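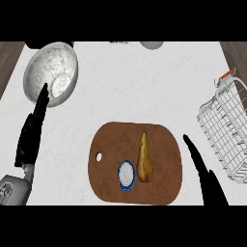
Search Hevside Help
Enter keywords
Go

Cutting board keeps going fuzzy after I oil it

Anselmo Sampaio
24 Nov 2018

Got a maple board in March, oiled it 3 times since. Every time it dries the surface goes rough, like a peach. Using the Sterix mineral oil from the hardware store. Am I putting on too much? Not wiping enough? Also smells a bit of onion but thats a seperate problem I guess.

Teodoro Villalobos

Not the oil. It's the washing – water lifts the grain and the oil just sits on top of the fuzz. Wet the board on purpose, both sides, let it dry overnight. Then sand lightly with fine paper, go with the grain. Do that 2 times, maybe 3 if it still feels rough. Then oil, wait 20 minutes, wipe off whatever hasn't soaked in. Stand it on edge to dry, never flat on the counter or it'll cup.

Onion smell – coarse salt and half a lemon, rub, rinse quick.

mendes_kitchen

same thing happened to mine, gave up and bought a plastic one. no regrets

Sarnine

Don't use olive oil whatever anyone says, goes rancid. Mine stunk for weeks. Board wax over the oil helps too, only a thin coat tho.

Related topics
Can I put a wooden spoon in the dishwasher?
Knife marks in butcher block – sand or leave?
Best way to store a wet board
1067 more in Kitchen

This site uses cookies. By continuing you accept our cookie policy. OK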